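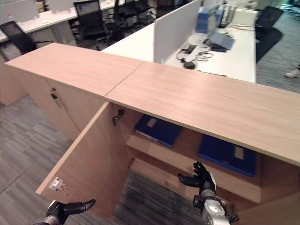 Starkutbridge library will close its upstairs reading room for three weeks in May while staff move the town's local history collection into new storage. The collection has been kept in the basement since the building opened, and two floods in the past decade damaged part of it. Most of it will now go into low cabinets in pale wood, with a flat top where readers can spread out maps and a hinged door below. Larger items, including the rolled survey plans, will go to a separate room on the same floor.

The collection holds 3,234 items, according to the library's most recent list. They include parish records, school registers, letters, and the full run of the Lalach Weekly, a newspaper that stopped printing when its owner retired. Staff have spent the winter checking each item against the old card index. They found 54 that were listed but missing, and 16 that had never been listed at all.

"A lot of the missing ones were lent out before we had a proper system," said Lilla Virág, who runs the local history service. "If you have something at home with our stamp on it, please bring it back. We won't ask how long you've had it."

The work is being paid for by a grant from the county and a gift left by Géza Bodnár, a retired surveyor who used the basement room for many years. His own papers, mostly field notebooks from the Bakos valley, are among the unlisted items and will be open to readers for the first time.

Council member Alby Tapsell had asked for the whole collection to be scanned before the move. The library said it could not afford that this year. It plans to scan the school registers first, as they get the most requests, and will look at the newspapers after that.

During the closure, readers can ask for single items at the ground floor desk before noon and see them the same afternoon. The children's section, the computers, and the lending shelves will stay open as usual. The family history group led by Tamás Mészáros will meet at the Gollik Street hall until the reading room is ready.

Stamped items can be left at the desk or put through the return slot at the side door. Questions about donations should go to the local history service by phone or in person.

Starkutbridge News > Community > Libraries

Recent items
Bakos valley footpath reopens after repairs
Gollik Street parking rules to change
School band looks for new practice space
Lalach bridge work moves to night hours

Get our local news by email every morning. You can unsubscribe at any time.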